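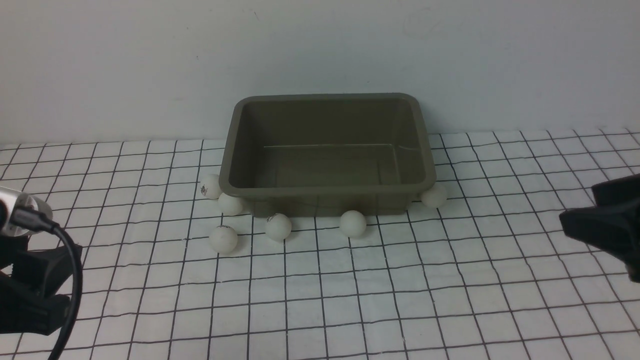
Vetex Opens Up Tekleab, Its Planning Software for Two-Armed Table Work

JITHOLM, December 2019 – Vetex is very happy to announce the first public release of Tekleab, the planning and control software our small team has been building, rebuilding and arguing over since April. Tekleab takes in what the cameras on a pair of robot arms can see, works out which object to go for next and which arm should do the going, and sends the motions down to the arms as one plan that can be changed partway through.

Many of our customers have told us over the years that the hard part of a new job is seldom the arm itself. It is the long stretch of fiddling afterward, when someone has to teach the system what to do if an object rolls a little, or sits close to a wall of the bin, or hides behind the very hand that is meant to pick it up. We wanted to give those people their afternoons back, and we think this release is a good start.

For our main test job we settled on ping-pong balls and a plain plastic tub on a gridded surface. Balls are cheap and friendly looking, and they are also rather unforgiving. They roll when nudged, and from most angles one looks very much like the next, so the software has to keep track of each ball by where it is.

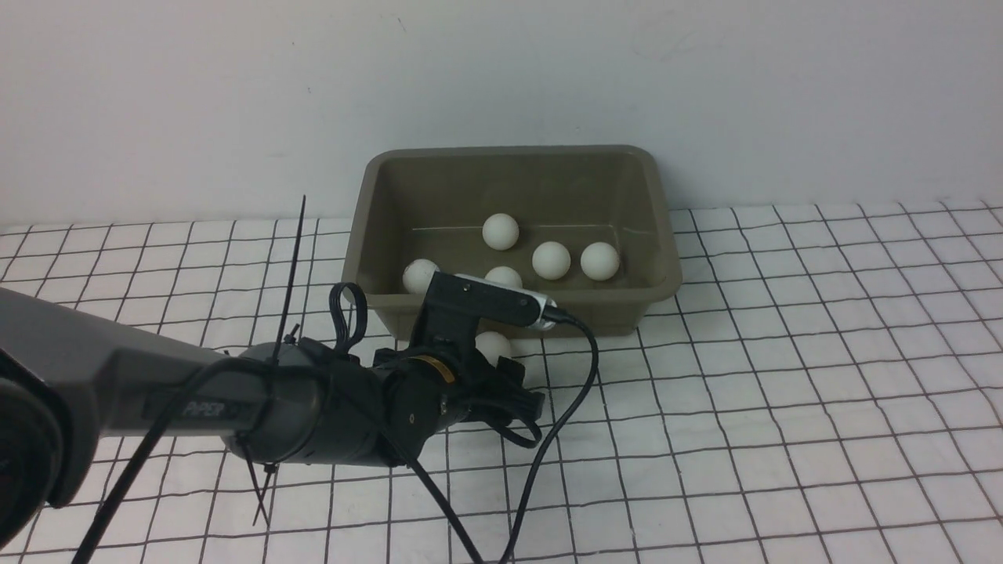
Five balls in the tub and one just in front of it, with the wrist camera and gripper close by.

"I have spent more time thinking about ping-pong balls this year than I ever expected to, and I have enjoyed nearly all of it," said Tsion Gebretsadik, who leads software at Vetex. "What pleases me most is how the planner behaves when its view is blocked. It holds on to its last good guess, asks the other camera for help, and lowers its speed until it is sure again. Our earlier version would simply stop and wait for a person to come over, and the person was usually me."

Tekleab blends the wider view from above the table with the close views from the wrists. The wide view is used to choose a target and share out the work between the 2 arms, while the close views take over for the last bit of the approach, when the fingers themselves begin to cover things up.

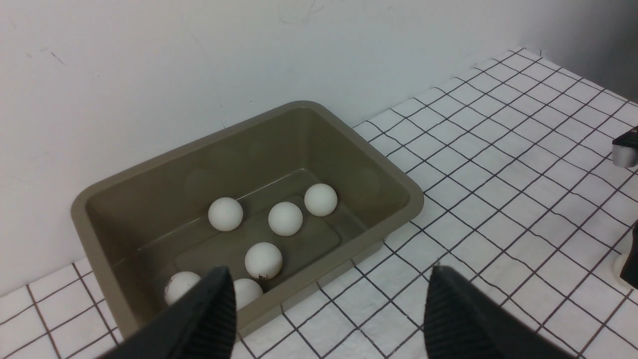

The handover between those views took us the longest to get right, and it has been rewritten from scratch for this release. Users can now replay any run step by step, see which camera the planner was trusting at each moment, and adjust that choice without touching any code. The replay tool is called Gino, and it comes with Tekleab at no added cost.

The release includes 22 ready-made task templates covering picking, placing, sorting and clearing, along with a plain-language guide to writing your own. Vetex has promised to keep task files made with this version working through 2032, so that a shop that sets up a job now can count on opening it again for many years to come.

Tekleab can be downloaded from the Vetex website starting today. Our team in Jitholm is also glad to set up a visit for anyone who would like to try the software in person – please write to the press desk and we will find a time that suits you.

About Vetex
Vetex makes planning, perception and replay software for robot arms. The company is based in Jitholm.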